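Man walks to work backwards for a whole winter to win a bet over a meat pie

Some blokes lose a bet and shout a round. Some sulk about it. Dean Wainwright of Istlow walked backwards to work until the frost was gone.

It started in July, as dumb things do, in the lunchroom at Festik, where Wainwright drives a forklift. Someone reckoned you couldn't get from the bottom of Grolunwood Road to the factory gate in reverse without ending up in a hedge. Wainwright reckoned you could. A meat pie was put up as the prize. One pie. Not even a good one, by all accounts, just the servo kind that's been in the warmer since dawn.

He did it the next morning. No hedge. 2,042 steps, according to the counter on his phone, and he turned up four minutes late with a sore neck and a grin.

Should've been the end of it. But then his workmates refused to pay up, on the grounds that he'd "probably looked". So Wainwright told them he'd keep going till somebody coughed up the pie.

Nobody coughed up the pie.

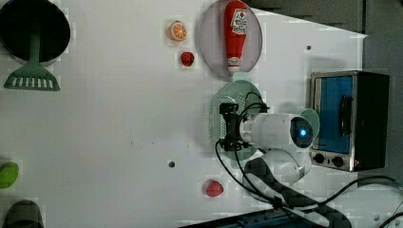
"I thought they'd crack in 2 days," he said. "By then I'd told my mum, and she'd told her whole street, so I was pretty much stuck with it."

Rain, fog, bin day. Bin day was the worst, he says, closely followed by magpies, who did not care for a man coming at them bum first. He tried a bike mirror strapped to his wrist for a bit but the lads ruled it out as cheating. After that he went by memory and by the sound of his boots – gravel means you've drifted left, grass means you've drifted right, a car horn means hop it.

Kids at the bus shelter began walking backwards next to him for a few metres at a time. One old fella on the corner took to shouting directions over the fence, most of them wrong. A woman out with her greyhound asked if he was alright and then, once he'd explained, asked what flavour pie.

Steak and pepper, for the record.

A clip filmed out of a passing ute went on the Istlow community page and had picked up 3,351 comments at last look, which is more than the page got for the flood. Plenty cheered him on. Plenty more wanted to know why he didn't just buy his own pie, a question he calls "missing the point completley".

Injuries: a rolled ankle, a bruised hip courtesy of a parked trailer, and what he describes as "calves like a racehorse". His boss put up with the lateness for a while, then moved his start time back so he'd stop being late. Wainwright still considers that the real win here.

The pie finally landed on his forklift seat one morning, cold, still in the bag, with a sauce sachet sitting on top. No note. Noone has owned up to it. He ate it at smoko in front of everybody and walked home forwards, and says he felt crook the whole way, like getting off a boat.

Word is the lunchroom is already onto the next one. It involves Halás, the big hill out past the reservoir, and a wheelie bin. Wainwright says he's thinking about it, depending what's on offer.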